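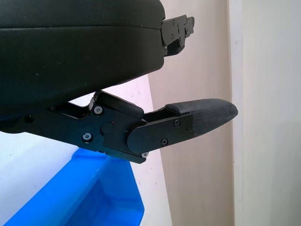 Work in this period covered the sorting of small hardware held in the Ziltwood workroom and the first half of the dust control measures approved under the Khalaf equipment grant. The hardware count closed at 2,826 line items, entered in the stock file by thread, length, head type and finish. Finish was added as a separate field partway through the count. Black screws and silver hex-socket screws occur together on the same black assembly, not far from each other, and a stock file that records only thread and length gives the person refilling a drawer no way to match what was there. The earlier entries were reopened and the field filled in by hand. This took longer than the original entry.

The drawer cabinets were delivered in September. They are the Vustar units named in the application, in the shallow version. The deep version was quoted first and rejected after a trial with one borrowed cabinet: short screws went to the back of the drawer and stayed there, and long bolts ended up lying across them. The shallow drawers hold less, but the contents can be seen with the drawer half open. In total 101 drawers are now in use. The remaining drawers in the last cabinet have been left without dividers until the washers are done.

Labeling follows the scheme in the previous report with one change. Thread size is now printed first and largest, then length, then finish. Head type is given as a small outline drawing at the right end of the label. Aaliyah Fehr prepared the drawings and tested two label stocks. The paper stock curled at the corners and was dropped. The plastic stock takes the print well but has to be cut with a blade, as the cutter in the label printer leaves a ragged edge on it. The order was for 200 labels. A second order will be needed for the washers and is included in the forecast below.

Mixed tins

The largest single task was emptying the mixed tins that had built up under the long bench. Each tin was tipped onto a tray and sorted in three passes. The first pass took out anything bent, stripped or rusted. The second separated metric from inch threads, using a thread gauge for any part that did not run freely onto the test nut. The third split by length and finish. Parts that could not be identified after the third pass went into one holding box, which will be looked at once more and then scrapped. The previous practice of keeping such parts on the chance that they fit something has been stopped.

Small silver screws and small black screws of the same thread were found in most tins. They are not interchangeable for stock purposes. Where the grade was not marked on the head, the entry carries the note "grade not known" and the drawer label carries a diagonal line. Items with this mark are not to be used on anything that carries load.

Socket screws were also checked for worn sockets. A hex key of the right size was placed in each one and turned lightly by hand. Screws in which the key slipped were removed. The same check was not made on the smallest sizes, which will be replaced from new stock over time.

Dust control

Pale dust shows plainly on matte black surfaces, even when it amounts to a few tiny specks, and this is now used as an informal check at the end of the day. A matte black plate has been fixed beside each cabinet. If specks are present, the bench and cabinet tops are wiped with a damp cloth before the lights go off. A dry brush was used at first and moved the dust into the open drawers.

The cutting and sanding bench has been moved to the far end of the workroom, next to the outside door. The Pedar extraction hood specified for it has been delivered but not connected. The duct collar supplied is the wrong diameter for the existing wall opening. The supplier has agreed to exchange the collar at no cost. Until it arrives, sanding is done outdoors or put off. The grant condition that the hood be in service by the end of this period has therefore not been met, and an extension to the end of the next period is requested.

Floor mats at the two doors were replaced. The gap under the inner door was closed with a brush strip. The strip drags slightly at the hinge side and will be trimmed.

Budget

Spending on cabinets was within the approved line. Spending on labels was over, owing to the discarded paper stock, and the difference was met from the amount set aside for dividers, which were cut in the workroom from offcuts. No transfer between main headings has been made. Lama Yammine has the invoices and the delivery notes and can send copies on request.

Staff time was higher than planned for the count and lower for installation. The cabinets came assembled, where the application had assumed flat packs.

Next period

The washers and spring pins will be counted and entered. Reorder levels will be set for the most used sizes, based on the withdrawal sheets now clipped to each cabinet. Use of the sheets is uneven: entries are complete for the mornings and thin after 4 p.m., when several people clear up at once. A single sheet by the door will be tried in place of the separate ones.

The hood will be connected once the exchange collar has been received and tested for leaks with the sanding bench running. The results will be attached to the next report together with the revised stock file and the full label list.

Filed under: Progress Reports / Workroom and Storage Grants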